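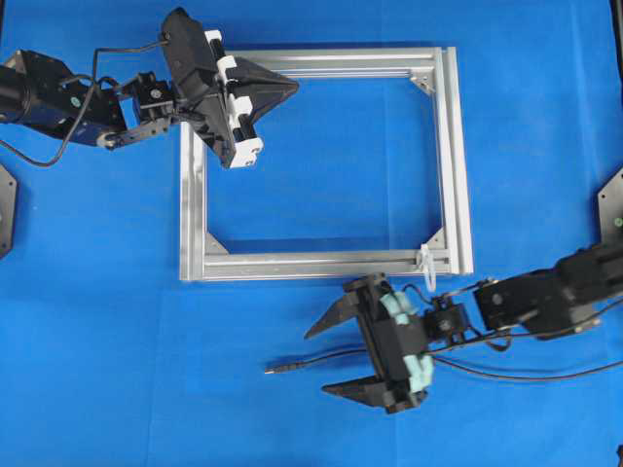
Home builders spend too much on arms and not enough on what the arms are bolted to. I have been in the shared workshop at Prasden since February last year, and I have watched good people lose whole evenings to a base that shifts when a joint moves fast. Aluminium extrusion fixes most of this. A plain rectangle of the slotted stuff, with triangular brackets in the inside corners, lies flat on the blue tabletop between the two arms, and it is the least interesting thing there. It is also the part I would buy again first.

My own build is called Clandine. It has 2 arms, and the budget was $800 all in, which I have gone over. The framing, cut to length, came to $129 of that. Trí Phan, who has the bench across from mine, thinks I was robbed. He builds on plywood and says you can always shim it. You can, and he does, every time he changes something.

The argument against spending on framing is that a hobby arm isn't accurate enough to notice. I used to believe that. The servos have slop, the printed parts flex, so why worry about the base? But those errors add up, and the base is the one you can get rid of with a hex key and a square. The slop in a cheap servo you are stuck with until you buy a better servo.

There is a second point, about taking things apart. Extrusion comes undone. Ishbel Jardine's first machine, Kiltside, was glued and screwed together, and when she wanted the shoulders 14 centimetres further apart she had to start over. With slots you loosen the bolts, slide the bracket along and tighten up again.

I'll grant that the stuff is dull to work with, and that the little slot nuts are a nuisance – I drop them constantly. It is also hard to get excited about a rectangle when you could be watching a gripper close on something. People visit the workshop to see the grippers. I would still tell anyone starting out to build the rectangle first and check it for square before ordering a single motor.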